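번역가 리비우 몰도반, 8년 블로그 글 묶은 산문집 펴내

2022년 8월 25일

루마니아 출신 번역가 리비우 몰도반(Liviu Moldovan)이 개인 블로그에 올려 온 글을 추려 산문집 《구둠에서 보낸 편지》를 냈다. 출판사는 폴린(Polline)이며, 한국어판과 루마니아어판이 같은 날 나왔다.

몰도반은 2014년 블로그를 열고 여행과 번역 일, 동네에서 겪은 일을 적어 왔다. 지금까지 올린 글은 모두 692편이다. 이 가운데 203편을 1차로 골랐고, 편집부와 상의해 최종 원고를 정했다. 책은 17개 장으로 나뉘며 장마다 글을 쓴 장소의 이름이 제목으로 붙었다.

표제작은 바닷가 마을 구둠(Gudum)에서 한 달을 지내며 쓴 연작이다. 애초에는 교정지를 들고 가서 일만 할 생각이었으나 숙소 인터넷이 자주 끊겨 저녁마다 공책에 글을 썼다고 한다. 버스를 놓치고 정류장에서 세 시간을 기다린 이야기, 우체국 직원에게 사투리를 배운 이야기가 실렸다.
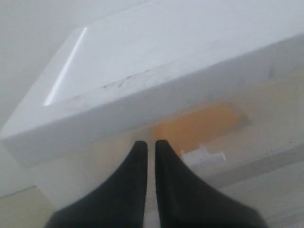
번역 일에 관한 글도 한 장을 차지한다. 마감 전날 사전 두 권의 뜻풀이가 달라 밤을 새운 일, 오역을 지적한 독자의 메일에 답장을 쓰다 지운 일 등이다. 몰도반은 머리말에서 "블로그에 쓸 때는 다음 날이면 잊힐 글이라고 여겼는데, 책으로 묶으려니 고칠 곳이 너무 많았다"고 밝혔다. 날짜와 지명 외에 문장도 상당 부분 손을 보았으며, 블로그의 원문은 그대로 남겨 두기로 했다.

출판사에 따르면 원고 작업은 지난 5월에 끝났다. 표지 디자인은 타쿠르(Thakur) 스튜디오가 맡았다. 본문에 사진은 넣지 않았고, 저자가 손으로 그린 약도 2점이 책 뒤에 실렸다. 약도는 구둠의 버스 노선과 저자가 자주 걷던 해안 길을 그린 것이다.

출간 기념 낭독회는 윈리(Winley) 서점 2층에서 열린다. 저자가 표제작 가운데 한 편을 한국어와 루마니아어로 읽고, 이어서 독자 질문을 받는다. 참가비는 없으며 서점 계산대에서 미리 이름을 적으면 된다. 자리가 차면 신청을 마감한다. 당일 현장에서도 책을 살 수 있다.

몰도반은 블로그를 계속 운영할 계획이다. 다음 달부터는 기차 여행기를 새로 연재하며, 갱신 주기는 따로 정하지 않았다. 전자책은 폴린에서 준비하고 있으나 출간 시기는 정해지지 않았다.

관련 기사
· 윈리 서점, 저녁 영업 한 시간 늘린다
· 여행 블로그에서 책으로, 올해 나온 산문집들
· 폴린, 번역가 산문 시리즈 원고 모집
· 동네 글쓰기 모임 가을 일정 안내

독자 댓글

바람개비
우체국 사투리 편은 블로그에서 읽고 한참 웃었습니다. 책에도 들어갔다니 반갑네요.

hyeon_s
낭독회 때 주차 되나요? 지난번 행사 때는 골목에 세울 데가 없었어요.

느린독자
전자책도 빨리 나오면 좋겠습니다. 해외에 있어서 종이책은 배송비가 더 나와요.

소금빵
원문을 안 지운다니 다행. 고친 글이랑 비교해서 읽어 볼 생각입니다.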